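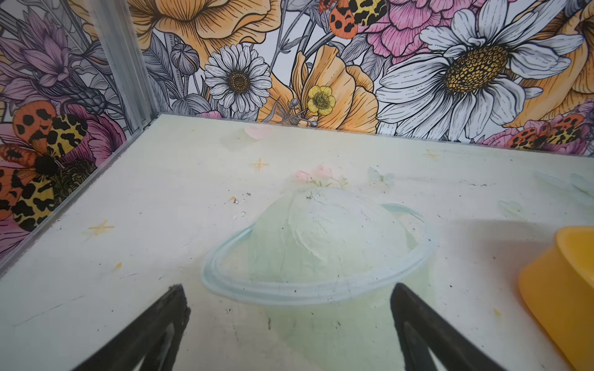

Bringt eine Rückkaufaktion die Waffen von der Straße, auf die es ankommt? Nach allem, was sich bisher aus Cladulstead lernen lässt, holt sie vor allem alte Jagdflinten aus Kellern und Kleiderschränken.

Die Stadt hat ihr Programm Majimbun getauft und im September vier Annahmestellen geöffnet. Wer eine funktionierende Schusswaffe abgab, bekam einen Gutschein und musste keine Fragen beantworten. 292 Stück kamen zusammen, und die Stadtverwaltung sprach noch am selben Abend von einem Durchbruch. Gemeint war wohl die Zahl. Welche Waffen es waren, stand in der Mitteilung nicht.

Ich habe nachgefragt und nach längerem Hin und Her eine Liste bekommen. Ganze 13 halbautomatische Pistolen stehen darauf, der Rest sind Repetierbüchsen, Schrotflinten und Revolver, darunter etliche ohne lesbare Seriennummer, weil sie älter sind als die Pflicht dazu. Wer so etwas abgibt, räumt meist einen Nachlass auf. Das ist vernünftig, und ein Revolver weniger im Nachttisch kann durchaus ein Kind retten. Mit den Schießereien, die den Stadtrat zum Handeln gebracht haben, hat es wenig zu tun.

Kartini Oei hat das Programm mit entworfen und verteidigt es zäh. »Wir haben nie versprochen, dass uns die Banden ihre Pistolen bringen«, sagt sie. Im Wahlkampf klang das anders – da war von den Waffen der Täter die Rede und kaum von Opas Drilling. Oei räumt ein, dass man sich die Wortwahl hätte sparen können. Eine Auswertung sei geplant. Einen Termin dafür nennt sie nicht.

Suche Suchbegriff eingeben Suchen

Misstrauisch macht auch die andere Seite. Der Händlerverband von Ovell, dem Nachbarbezirk, nennt Majimbun eine Enteignung auf Raten. Enteignet wurde allerdings niemand, die Abgabe war freiwillig, und manche Besitzer dürften den Gutschein gleich in ein neueres Modell gesteckt haben. Verboten war das nicht. Der Hersteller Rernetti warb in derselben Woche mit Rabatten auf Waffenschränke, was immerhin nützlicher ist als jede Pressemitteilung.

Für die zweite Runde peilt die Stadt nun fast 500 Waffen an. Warum gerade so viele, konnte mir im Rathaus keiner erklären. Sinnvoller wäre es, vorher festzulegen, woran man den Erfolg messen will: an Unfällen im Haushalt, an Suiziden, an Diebstählen aus unverschlossenen Autos. Solche Daten liegen bei Polizei und Kliniken, man müsste sie nur zusammenführen. Der Antrag dazu wurde vertagt – zum zweiten Mal. Das Geld für die Gutscheine ist dagegen schon bewilligt.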